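Section 4. Washing and drying microfibre and cotton cloths

This section belongs to the Follusano household cloth set and replaces the leaflet packed in the box before April. If your leaflet tells you to use fabric softener "sparingly", throw it out. Sparingly is still too much.

We have tried to keep claims out of these pages. You will find plenty of them on other people's packaging, most to do with germs, and very few come with any account of how the testing was done. Our cloths pick up dirt and water. They will do so for longer if you wash them properly.

4.1 Before the first wash

1. Take the cloths out of the bag and cut off the paper band. Do not pull it; the thread it is sewn with runs into the hem.

2. Sort them by type. The cotton cloths have a looped surface on both sides. The microfibre ones are thinner and catch slightly on dry skin.

3. Wash each type by itself the first time. Deep colours will lose some dye, whatever the word "colourfast" on a label may lead you to hope.

4. Dry fully before use.

Note: A new cotton cloth pushes water about instead of soaking it up. It has a finish on it from the mill. One wash helps, three or four usually clear it. Some people swear by soaking new cotton overnight in salt water or vinegar to "set" the dye. We tried both at our Skakent workroom and could see no difference from plain water. You are free to do it, but we would save the vinegar for the kettle.

4.2 Everyday washing

1. Shake the cloth out of doors or over a bin. Crumbs and grit left in the pile go round with everything else.

2. Rinse off any cleaning product under the tap. This matters most with bleach sprays and oven cleaner.

3. Load the drum no more than two-thirds full.

4. Use half the detergent the bottle suggests. The line on the cap was drawn by someone who sells detergent.

5. Choose 40 degrees for light soil and 60 for kitchen cloths. Cotton will stand hotter washes, though it will shrink. Microfibre should not go above 60.

6. Leave out the softener. It coats the fibres, and a coated fibre does not take up water well. Dryer sheets do the same.

Caution: Never wash a cloth that has been used with linseed oil, Danish oil or any drying wood oil along with the others, and never leave one bunched up in a bin or basket. Such cloths can heat up and catch fire without a flame near them. Lay them flat outdoors, in one layer, away from anything that burns, until they are stiff. Then throw them away as your local council advises.

Caution: Do not mix bleach with vinegar, descaler or any other acid, in the machine drawer or in a bucket. The gas it gives off is harmful.

4.3 Drying

1. Shake each cloth hard once when it comes out of the machine. This lifts the loops and saves any need for ironing.

2. Hang it by one short edge, with air on both sides. Folding it over a radiator gives you one stiff side and one that smells by evening.

3. If you use a tumble dryer, pick low heat and take the load out while the hems are still very slightly damp.

4. Do not fold or stack a cloth until it is dry right through. Feel the hem, which is always the last part to dry.

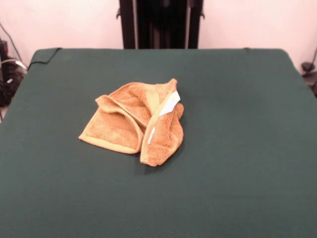 Sunlight is often said to disinfect washing. It may do a little in that direction, on a bright day, on the side facing the sun. It will certainly fade the cloth. If colour matters to you, dry in the shade and let the wash do the cleaning.

4.4 Getting rid of a sour smell

A sour smell means the cloth has stayed damp too long, or there is old detergent in it, or both. Scented products cover this up for a day.

1. Run the cloths through a 60 degree wash with no detergent at all. If the water froths, you have been using too much.

2. Wash again at 60 with a half dose of ordinary powder. Powder is better than liquid here, as most powders for whites contain an oxygen bleach. Keep it for pale cloths.

3. Dry at once, by the method in 4.3.

4. If the smell comes back the next time the cloth gets wet, clean the machine. The door seal and the drawer are the usual trouble spots — and the filter, if you have never opened it.

Note: Boiling cotton in a pan does work. It is also a good way to scald yourself, so we do not include steps for it.

4.5 Water hardness

Hard water leaves cloths rough. Our customers in Cáceres and those in Sanance have sent us quite opposite reports of the same cloth, and before blaming either the cloth or the customer we would look at the water. Your supplier can tell you how hard yours is. Where it is hard, use a little more detergent than half, and add a plain water softener to the drum if the cloths still dry like cardboard. We have yet to see good evidence for magnets clipped to the pipe.

4.6 When to stop using a cloth

We do not give a number of washes. Other makers print figures such as 255 on the box and we should like to know who did the counting. Go by the cloth:

- it leaves streaks on glass after a wash without softener
- the loops have worn flat in the middle
- the hem has opened and sheds thread
- it still smells after you have followed 4.4 twice

A worn cotton cloth is good for floors, shoes and bicycles. Worn microfibre sheds small plastic fibres in the wash, and a bag sold to catch them will catch only part. Use it dry for dusting, then bin it.

For stains, see Section 5. The parts list gives replacement cloths as item 14 (cotton) and item 15 (microfibre).

Text revised May 31, 2024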